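Tissue box slides about on marble-effect table

Posted by Stemside, Nov 12, 2019

I have a small tissue box, the sort in a thin printed wrapper, on a pale table with a marble pattern. Each time I pull a tissue one-handed the whole box lifts or skids, and I end up with two or three tissues. The wrapper has also gone crinkled along the sides. Is there a fix that doesn't mark the surface? I would like to be able to move the box when wiping down. 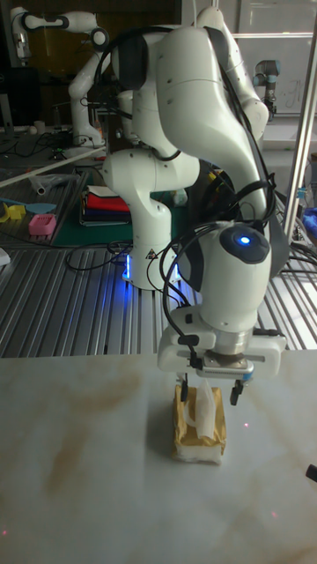

I have tried a folded cloth underneath. It stops the sliding but not the lifting, and the cloth needs washing more often than I care to do it.

Wan

Buy a heavier box.

Lautaro Barrientos

Two separate faults. Sliding is friction, lifting is weight. A small box holds very little, and once it is half used the pull on the tissue exceeds the weight of the box.

For the lifting, put the box inside a weighted cover. Mine weighs 1000 g and has a felt base – no marks on the table after 15 months. Measure the box first, as covers for the small size are sold separately.

For the doubles, take out the top 2 tissues when you open a new box. They are packed tightest. Pull straight up, slowly, and not towards you.

Don't use adhesive putty if the table is real marble. It can leave a greasy patch.

Ambridge

Seconding the felt. I used removable double-sided pads from the pound shop, 69p, and they held until January. One left a bit of residue which came off with warm soapy water.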